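How a Dirt Track Is Made and Why It Wears Away

Kenderness Earth Science Pages, for readers ages 8 and up

A dirt track is a road with no pavement. It has no asphalt, no concrete and often no gravel. Its surface is the soil of the place, pressed hard. The track on the Mapplebeck side of Girkbridge is 1,223 yards long and is used in these pages as the main case.

What the surface is made of

Soil is a mixture of mineral grains, air, water and the remains of plants. The mineral grains are sorted by size. Sand grains are the largest and can be seen without a lens. Silt grains are smaller and feel like flour. Clay grains are the smallest, and they stick together when they are damp.

A good track needs all three. Sand carries the weight. Silt and clay fill the gaps between the sand grains. A track made only of sand stays soft, and wheels sink into it. A track made only of clay is firm in dry weather and slippery after rain.

Packing the soil

When a wheel rolls over soil, its weight pushes the grains closer together and squeezes out air. The word for this is compaction. Compacted soil is harder than the soil beside it. Water soaks into it slowly, and few plants can push roots through it. For this reason the middle of a busy track is usually bare while plants grow along the sides.

Ruts

A rut is a long groove left by wheels. Drivers tend to follow the same line, so the same two strips of ground are pressed again and again. Most ruts form when the ground is wet, because wet grains slide past each other easily. When the sun dries the ground, the groove keeps its shape.

Shallow ruts do little harm. Deep ruts collect rainwater and lead it along the track like a pipe. The moving water picks up silt and clay first. Pebbles are too heavy for slow water to carry, so they stay behind on the surface.

The bank

Where a track runs along a slope, one side is often higher than the other. The high side is called an embankment or a bank. Rocks in the bank help hold the soil in place. A boulder, in the language of geology, is any loose rock more than 10 inches across. Many boulders are half buried, and the part underground may be as large as the part that shows.

Dry soil in a bank does not hold together well. Rain, wind and changes in temperature loosen it, and gravity moves it down. It collects at the bottom in a sloping heap. Over time the edge of the track becomes hard to find. On the Nasden section, workers clear this fallen soil from the track edge and put it back where ruts need filling.

The work of the shrubs

Shrubs and grasses growing on top of a bank protect it in two ways. Their leaves and stems slow the raindrops before they hit the ground. Their roots form a net below the surface that grips the soil. In dry country these plants are often olive or brown for much of the year. A brown shrub may still be alive, and its roots go on holding the soil.

Try it

You will need two trays, garden soil, a spoon and a watering can. Fill both trays. Leave the soil in the first tray loose. Press the soil in the second tray down hard with the back of the spoon. Tilt both trays by 15 degrees, then pour the same amount of water on each. Watch which tray lets the water soak in and which one lets it run off the top. Write down what color the runoff is.

Words to know

Compaction: the squeezing of soil into a smaller space.
Embankment: a raised slope beside a road or track.
Erosion: the wearing away and carrying off of soil or rock.
Runoff: water that flows over the ground and does not soak in.
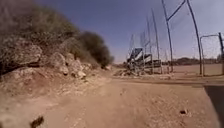 A packed-earth track with shallow ruts and a rocky embankment on the left. Dry scrub grows along the top of the bank.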